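About Us
Home | Classes | Studio Hire | About | Contact

Hi, I'm Chiamaka, and I run Gisler Flower School. We teach ordinary people to arrange ordinary flowers, by which I mean the kind you grab at the grocery store on a Monday night and then stare at for ten minutes because they look wrong in everything you own. I stared at a lot of flowers before I started this place!

I grew up over my aunt's shop in Rostthorpe. She did weddings and funerals, mostly, and I stripped leaves. That was my whole job until I was 13. Thousands and thousands of leaves. I thought I hated it, went off and worked in insurance for a good long while (Flisteck Mutual, third floor, terrible coffee), and then one October I took a bunch of mums into the office and ended up showing half my department how to cut the stems. I gave notice before Christmas.

The first classes were in my kitchen with four people and one decent pair of snips. Now we have a proper studio on the Droltthorpe road, up the stairs next to the tile place. If you get to the car wash you've gone too far. Parking is in back, and the door sticks, so give it a shove.

What we teach

Beginners start with one kind of flower and one vase. People sometimes look a little let down when I tell them that, they've come in dreaming of those huge hotel lobby things, but I promise you'll have more fun once you've gotten the hang of a single bunch. We do cutting, stripping, gathering, tying and getting the whole thing into the vase without it flopping open. Then you take it apart and do it again. The second one is nearly always nicer.

After that there's the seasonal course, six evenings, which Modupe Adeyemi teaches. Modupe came as a student and kept hanging around afterward to sweep up, so I hired her. She's much better at color than I am and she will make you put back the baby's breath.

Uldis Vasiliauskas does our Saturday wreaths and anything with branches in it. Bring gloves for Uldis. And if you've called or emailed, you've met Afiq Yusof, who handles bookings and also drives out to collect the flowers at an hour I don't like to think about.

A word about tulips

I have to talk about tulips because they're my favorite and this is my page! They're what we use for the first beginner class all spring. They're cheap, they come in colors that make you happy on a gray day, and they keep growing after you cut them, so the arrangement you made on class night will have changed its mind by breakfast. Buy them closed. You want the heads still shut up tight like little cups, and you'll get more days out of them that way.

I like a short, ribbed vase in a dark color, and I like the heads close together in a rounded bunch with the stems tied before they go anywhere near the opening.

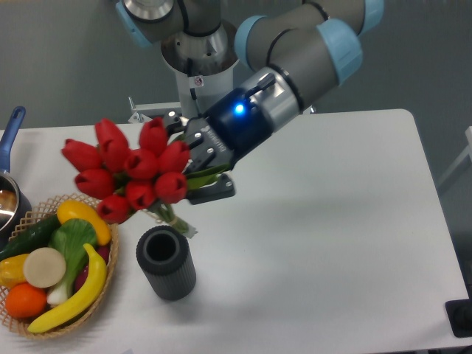
Tie them a little lower than you think, too. If the tie sits right up under the heads they get strangled and you lose that nice round shape on top. Leave some of the leaves on. I know every video tells you to strip them all, and you should clear off whatever would sit under the water, but a bare tulip looks cold to me. Red ones especially need the green.

Coming to a class

Evening classes are $76 and that covers your flowers, the use of our tools and tea. You keep what you make. Vases you borrow, or you can buy one from the shelf by the sink. The seasonal course is $149 if you sign up before it starts. We have 26 places a week across everything, and the spring ones go fast, so call Afiq sooner if you've got your eye on tulips.

Kids over ten are welcome with a grown-up. Wear something you don't mind getting wet. And if you'd like to come up and look around first, the studio is open most afternoons and one of us will be glad to put the kettle on.

Chiamaka Omoregie

Book a class | Gift cards | Find us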